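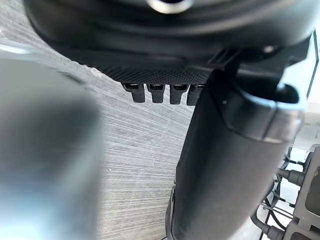 Figure 3. Westerberg test build, wrist-side view of the housing and the textured plate under it.

3.2 Moving the downloads

So I moved our test builds off the old Clirnik server and onto a mirror at Tultville, and I kept the login logs from both. Of 918 sign-in attempts in July, 80 failed on the old server, and only seven failed on the mirror! Most of the old failures came from one expired cookie (Femi Osagie spotted it, I'd been staring right past it). I haven't tried the Grurkell client yet, so those users are left out of Table 2.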